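Ticket: Evening rounds on Hodside, second floor
Status: Open, waiting on Wirnach support
Opened: Mon 4 February

Hi all, me again. I said I'd keep this log going, so this is where we are with the trash liners.

The short version -- the robot gets to every stop on the Hodside floor now, but it's slow, and our evening crew is still working around it. A liner change takes me 20 seconds. The robot's average last week was 4 minutes, and twice it quit with a grip timeout and sat there until I cleared it from the tablet (the tablet is in the Jedine room, so that's a walk!).

Things I tried:
Restarted the arm service. No change.
Lowered the grip force one step, as the Wirnach notes suggest. Fewer torn bags, same timeouts.
Raised the timeout to 60 seconds. Helped some, I think.

What bugs me more is the schedule. Since September our shift has been built on the robot doing liners while we do kitchens and glass, and whenever it stalls, one of us drops the mop and goes over. Nobody put that in the hours. I like not bending over baskets all night, my back is thrilled, but I'd like the babysitting to count as work.

Liner step, both grippers on the bag at the rim:
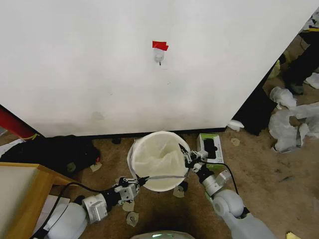 Tambunan desk replied that the timeouts look like a software thing and they've passed the logs up to Wirnach, and that our floor isn't the only one asking about the hours. They want us to write down every walk to the tablet for 5 shifts so it can go into the new schedule.

Fine by me, I'm starting tonight. Please leave the timeout at 60 until I'm done, and don't close this one yet.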